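Stutlow Community Kitchen
Call for participants: home bakers and tasters, July sessions

Stutlow Community Kitchen is looking for people to take part in a series of baking and tasting sessions in July. We are putting together a new recipe collection of small celebration cakes, the kind that serve two to four people, and we need home bakers to test the recipes and tasters to tell us what they think of the results.

You do not need any training. We want bakers of all levels, including people who have only made a cake from a box. If a step in a recipe is confusing, we need to hear that before the collection goes to print.

The sessions are led by Edeltraud Baumgartner, who ran the cake counter at the Tromness bakery before joining us. She will be in the room the whole time, but she will not help with the recipes unless there is a safety problem. Please don't take this as unfriendliness. 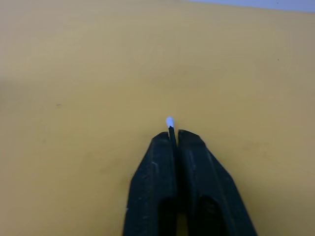 At the yellow table, July recipe sessions

What bakers do

Each baker comes for two sessions of three hours. In the first you make one cake from a printed recipe, working alone at your own station. In the second you make the same cake again from a revised version and fill out a short form comparing the two. We supply all ingredients, pans and mixers. Bring an apron and closed shoes. You may bring your own knife or spatula if you prefer it.

We have room for 12 bakers. Most of the recipes are layer cakes with a simple glaze or frosting and fruit on top. Two are made without eggs, and one is a plain loaf with citrus syrup.

What tasters do

Tasters come once, for 90 minutes in the late afternoon. You will try small portions of several cakes and answer written questions about sweetness, texture and size. Water and plain crackers are provided. Please don't smoke or drink coffee in the hour before you arrive — it makes a difference to the scores. 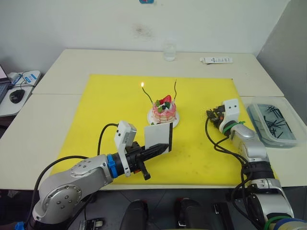
Who can apply

You must be 18 or older and able to read a recipe in English. Bakers need to be able to stand for most of a session, but tell us if you need a stool or a lower counter and we will set one up. Wheat, milk, nuts and eggs are used throughout the kitchen, so we can't accept anyone with a serious allergy to these.

Pay

Bakers receive $220 after the second session. Anyone who agrees to test an additional recipe receives $300 in total. Tasters receive a gift card for the Pattinasarany grocery store and can take home a boxed slice if there is any left. We can't pay for partial attendance, so check your calendar before you apply.

How to apply

Fill out the form at the front desk or ask for it by mail. Bakers should add a paragraph, 500 characters at most, about the last cake they made. It can be a cake that failed. Tasters only need to give their contact details and any foods they avoid.

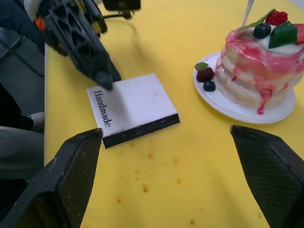 We read the forms in the order they come in and will contact you either way. If the baker places are full, we will ask whether you would like to join as a taster or go on the list for the Gineo bread project later in the year. That one has longer sessions and an early start, 6 a.m., and the pay is set separately.

Parking is behind the building. Use the side door, as the front is locked after 4 p.m.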